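Annual Plumbing and Restroom Inspection Checklist, with Comments
Fairweather Building, floors 1 to 3

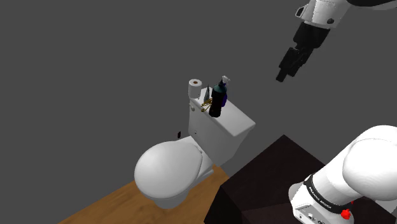
Item 2.1: floor-mounted toilet, lid closed, wood floor (rendering).

Inspector: Saeed Mousavi
Reviewed by: Beverley Tapsell, Golloden Property Services
Period: May
Status: Open, four items outstanding

Result codes
P = pass
C = pass with comment
F = fail, work order required
N = not inspected this round

SECTION 1. WATER SUPPLY

1.1 Main shutoff valve accessible and labeled. P

1.2 Main shutoff closes fully under normal pressure. C
Comment: Handle is stiff over the last quarter turn. Valve held with no flow at the test tap. Exercise the valve twice before the next round.

1.3 Branch shutoffs on each floor labeled. F
Comment: Floor 2 tag missing. Floor 3 tag reads "Floor 2" and should be replaced at the same time. Work order raised with Anlow Mechanical.

1.4 Water meter reading recorded. P
Comment: 1,948. Reading taken at 7:40 a.m. with all fixtures off. Dial did not move during a 90-minute hold.

1.5 Exposed supply pipe free of corrosion and drips. C
Comment: Green staining on one elbow in the floor 1 riser closet. Dry to the touch. Wiped clean and marked with tape so that any new staining will show.

SECTION 2. TOILETS

2.1 Bowl secure to floor, no rocking. C
Comment: Test by straddling the bowl and shifting weight side to side with the lid down. Do not test by pushing on the tank. Floor 2 east unit moved slightly at the rear left. Bolts snugged by hand tool, retested, no movement. Do not overtighten; the base can crack.

2.2 No staining or softness in flooring at the base. P
Comment: Wood floors get a probe test at four points. Tile floors get a visual check and a tap test at the grout line.

2.3 Tank lid seated, no cracks. P

2.4 Dye test for flapper leaks. F
Comment: Floor 3 west showed color in the bowl before the wait was up. Flapper is warped. Replacement is in stock, Jekmont pattern, shelf B.

2.5 Supply line connections dry. P
Comment: Braided lines on floor 1 were changed last year. Floors 2 and 3 still have the older lines. Replace these as a batch.

2.6 Seat and lid hinges tight. C
Comment: Two hinges tightened on floor 1. One plastic nut is stripped and will not hold through another year.

SECTION 3. SINKS AND FAUCETS

3.1 Faucets shut off without dripping. P

3.2 Hot water arrives at each sink and is at a safe temperature. C
Comment: Floor 3 west is slow. Temperature acceptable once it arrives. Femi Ogbonna has asked whether the recirculation timer was changed after the power outage. Timer to be checked.

3.3 Traps dry on the outside, no odor. P

3.4 Cabinets under sinks clear of stored items. F
Comment: Floor 2 kitchenette cabinet is full of paper goods and could not be inspected beyond the front edge. Same finding as last year. Imogen Tunstall to have it cleared by Friday.

3.5 Aerators clean. P

SECTION 4. DRAINS AND VENTS

4.1 Floor drains flow freely. P
Comment: One bucket poured in each. No backup.

4.2 Trap primers working. N
Comment: Access panel painted shut. Needs a utility knife and a second person for the ladder.

4.3 Cleanout caps in place and hand tight. P

4.4 Exhaust fans pull a single sheet of tissue. C
Comment: Floor 1 fan holds the tissue weakly. Grille vacuumed, slight improvement. Duct to be checked from the roof side.

SECTION 5. WATER HEATER

5.1 Relief valve discharge pipe unobstructed. P

5.2 Drain pan dry. P

5.3 Clearance around the unit maintained. F
Comment: Folding chairs leaned against the jacket. Moved during the inspection, but there is no marked keep-clear area. Mark the floor with yellow tape.

5.4 Sediment flush completed and logged. C
Comment: Flush done. The log sheet had no free lines, so the entry is on the back. New sheet needed.

OPEN ITEMS
1.3 Replace branch valve tags. Anlow Mechanical.
2.4 Replace flapper, floor 3 west. In-house.
3.4 Clear kitchenette cabinet. I. Tunstall.
5.3 Mark keep-clear area at the water heater. In-house.

COST NOTES
Approved limit for minor repairs is $1,000. Estimate for the supply line batch in 2.5 is $700 with labor. The tags are billed separately under the Anlow service agreement. Anything over the limit goes to Trudy Prendergast before parts are ordered.

REVIEWER COMMENTS (B. Tapsell)
Item 4.2 may stay at N for this round only. Schedule it with the exhaust duct check so the ladder comes out once. For 1.2, record the number of turns to close next time. Item 3.2 stays at C until the timer setting is confirmed in writing.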